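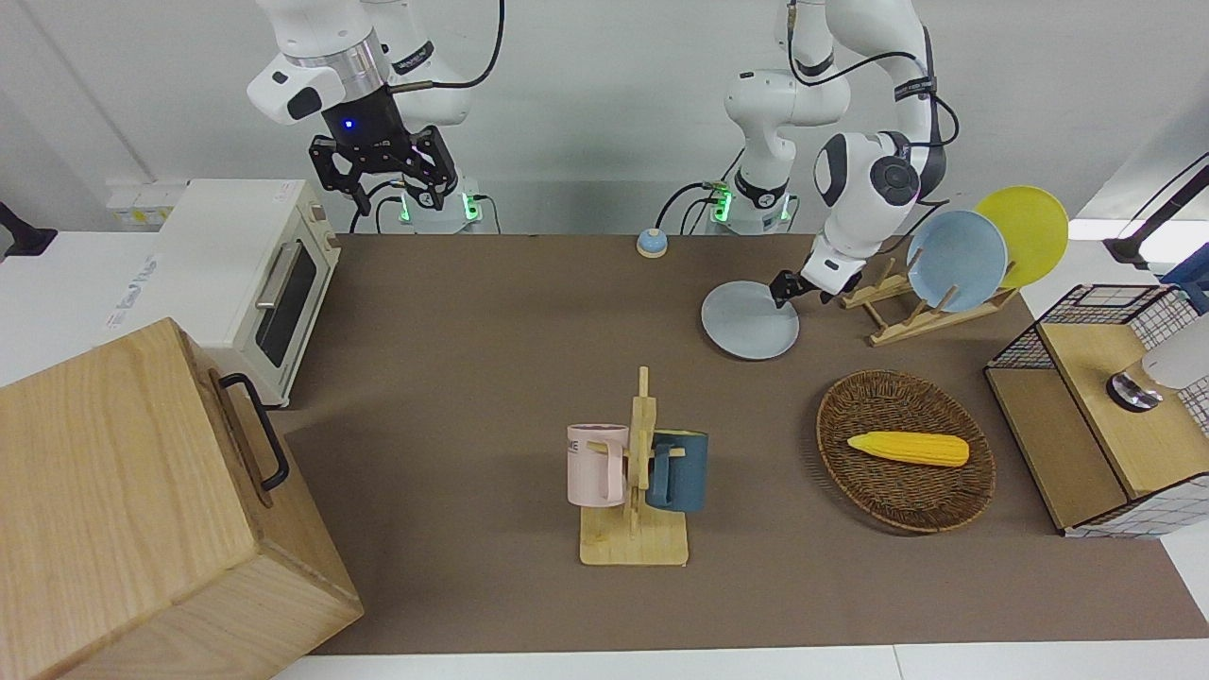 Plates upright in a wooden rack, with the mug tree in the middle of the table.

Print this story
E-mail this story

Yaneth Cuervo keeps her plates where she can reach them. In the October kitchen she set up in Grisdale, the rack and the mug tree take the place of a cupboard, and both are plain wood.

"A plate in a stack is a plate you have to dig for," she says. She paid $10 for her own rack - secondhand - and has used it for six years.

Color does the rest. Yellow and pale blue plates look good on a brown tabletop, and a wicker basket gives corn a place to sit before supper.

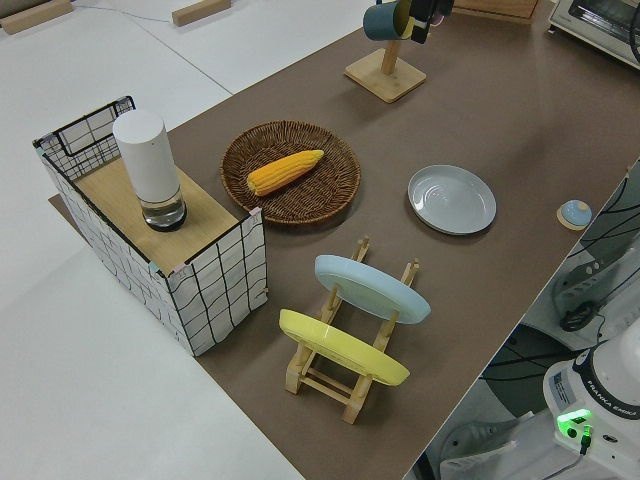 Choosing a rack

Check the slots with your thickest plate before you buy.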